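Week 4 notes: Where the fuel price comes from, and who feels it

These notes go with the second set of slides. Read them before the tutorial. The reading questions are at the end and you should bring written answers to at least two of them.

1. What is in the price

The price on the board outside a service station has four parts. The first is the crude oil the fuel was made from. The second is refining. The third is tax, which differs from country to country more than any other part. The fourth is everything after the refinery gate: shipping, storage, trucking, the station's own costs and whatever margin is left.

Students often assume the station sets the price and keeps most of it. Most stations keep a small amount on each litre and rely on the shop for a good share of their income. A station that cuts its price to match the one across the road may be giving up nearly all of its fuel margin for the day.

Crude is priced in US dollars almost everywhere. A country that imports oil and has its own currency is therefore exposed twice, once to the oil price and once to the exchange rate. If crude rises and the local currency falls in the same month, the driver pays for both. If they move in opposite directions the driver may notice very little, and this is one reason why a chart of crude prices and a chart of local pump prices don't always line up.

2. Rockets and feathers

This is the usual name for a pattern you may have noticed yourself: pump prices seem to go up quickly when crude rises and drift down slowly when it falls. There are several explanations on offer.

Stock. A station that bought its last load at a high price is reluctant to sell it at a loss.
Search. Drivers shop around when prices are rising and stop looking when they are falling, so there is less pressure to cut.
Local market power. In a town with one or two stations there is less reason to move first.

None of these fully explains the pattern alone, and some studies find it is weaker than people believe. Be careful with single examples. A station near your house is one station.

3. Demand and elasticity

Recall from Week 2 that price elasticity of demand is the percentage change in quantity divided by the percentage change in price. For fuel it is low in the short run. People have already chosen where they live, where they work and what they drive. When the price goes up they combine a few errands, put off a weekend trip and pay the rest.

In the long run it is higher. Over five or ten years people replace cars, move house, change jobs or take up the bus if there is one. This gap between short run and long run is the main thing to take from this section, and it comes up in the exam most years.
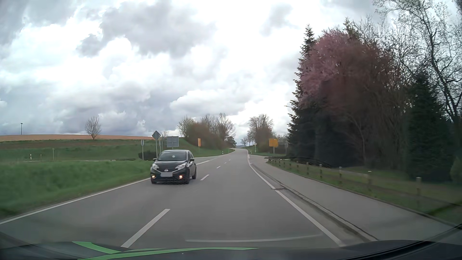 One remark on the course board last term put the other side: I live forty minutes from the nearest town and there is no long run for me. I bought the smallest car I could afford, I already do one shop a week, and when the price goes up I just have less money. Please don't tell us that demand adjusts. It was the grocery budget that adjusted.

That is a fair point and it is worth taking seriously. An elasticity is an average over many households. It can be true that total demand falls over time and also true that a particular household has no room to move. In the terms of this course, the second household has very inelastic demand and bears nearly all of the increase as a loss of real income. The economist and the driver are describing different things with the same word.

4. Worked case: Ovar and Ekwueme

We use two made-to-order households throughout the unit. The Ovar household lives in the inner suburbs, and the Ekwueme household lives well outside town. Both have the same income after tax. They differ only in how much fuel they use.

The Ovar household buys 300 litres a year. The Ekwueme household buys 2,000 litres a year. Suppose the price rises by 20 cents a litre and neither household changes its driving.

Ovar: 300 × $0.20 = $60 a year
Ekwueme: 2,000 × $0.20 = $400 a year

Now suppose the government collects the 20 cents as a tax and pays it back as an equal rebate of $144 per household. The Ovar household is $84 ahead and the Ekwueme household is $256 behind. Total revenue and total rebates need not match with only two households, so don't worry about balancing the budget here. The point is who gains and who loses when two households with the same income have different needs.

Try the same sum with a rebate that depends on distance from town. You will find you can leave the Ekwueme household no worse off, but you should then ask two more questions. How is distance measured, and what does the rebate do to the decision about where to live? A rebate that is fixed by address still leaves the price signal in place, as each litre costs the same extra 20 cents whatever the rebate. A discount at the pump does not.

5. Supply shocks and reserves

Oil supply can be interrupted by war, storms, strikes, accidents at refineries and decisions by producers to pump less. A shock in one region affects the price everywhere, as crude moves to whoever pays most. This holds for a country that produces its own oil too. Its producers can sell abroad, so its drivers pay something close to the world price. Being a net exporter changes who gets the income. It doesn't cut the motorist off from the world market.

Importing countries hold emergency stocks to cover a short interruption. There are three practical questions about any reserve:

Is it crude or finished fuel? Crude is of little use if the refineries have closed.
Where is it kept? Stock held overseas or at sea may count on paper and still be weeks away.
Who decides to release it, and on what trigger?
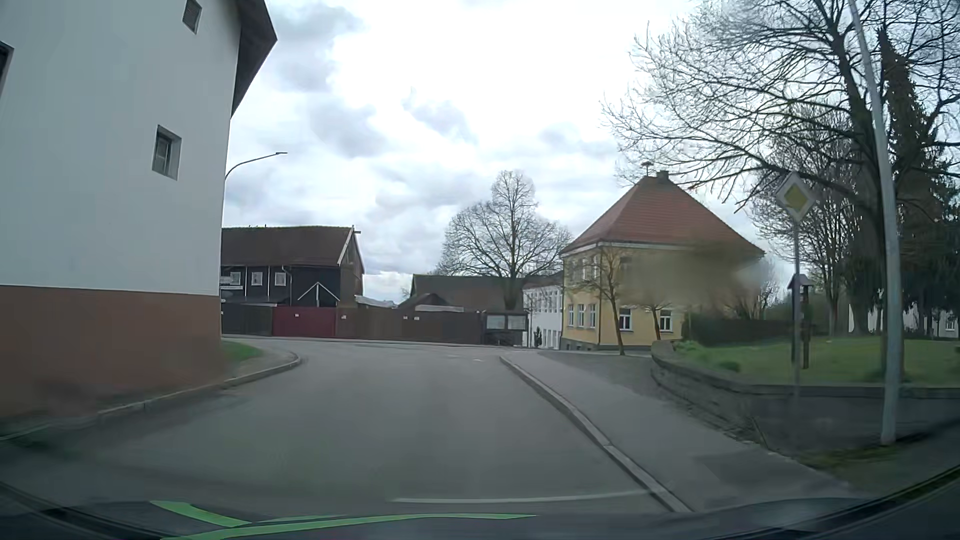

The third question gets the least attention and probably matters most. If a reserve is released whenever prices are unpopular, it may be low when there is a real shortage. If the trigger is too strict, the reserve may sit untouched through the sort of event it was built for. Most governments leave the trigger partly to judgment – which gives them flexibility and also gives traders something to guess about.

Holding a reserve costs money. There is the price of the oil, the tanks, the insurance and the interest on the money tied up. For the Burkik exercise in the tutorial, a storage operator has 3,945 barrels in tank and pays $2 a barrel each month to hold them. That is $7,890 a month before anything is sold. You will be asked how far the price would need to rise over six months for the operator to break even. Ignore interest the first time through, then add it.

6. Policy options

We will compare four in the tutorial. Short notes only.

Cutting fuel tax. Quick and visible. The benefit goes mostly to those who buy the most fuel. Some of it may stay with sellers if supply is tight. Hard to reverse afterward.

Price caps. Keep the posted price down. If the cap is below cost, stations run short and people queue, so the cost is paid in time instead of money.

Direct payments. Can be aimed at low-income or remote households. Slower to set up. Don't interfere with the price.

Efficiency standards. Work through new vehicles only, so they take years. They lower the fuel needed per kilometre, but some of the saving is lost when cheaper driving leads to more of it (the rebound effect, Week 6).

Public transport doesn't get its own heading because it depends so heavily on where you are. In a dense suburb a better bus timetable can raise the elasticity of demand within a year or so. On a country road it may do nothing at all.

7. The Cliltari spreadsheet

The Cliltari file on the course page has monthly prices for one regional market, with columns for crude, refining, tax and the remainder. The figures were built for teaching, so don't cite them in your essay. Use the second tab. The first has a mistake in the April row, where tax has been entered twice, and it has been left in for students who want to find out what it does to the chart.

Reading questions

Why might the pump price rise in a month when the price of crude has fallen?

Using the case in section 4, find the rebate that would leave the Ekwueme household exactly where it started. What does the same rebate do for the Ovar household?

A minister says the country should produce more oil so that its drivers are protected from world prices. Which part of that claim is weak? Is any part of it sound?

Name one household you know (no names needed in your answer) whose demand for fuel is close to fixed. What would have to change for it to be otherwise?

Terms to know for next week: pass-through, tax incidence, real income, strategic reserve, rebound effect. The first two are covered in chapter 5 of the textbook and the rest are in the slides.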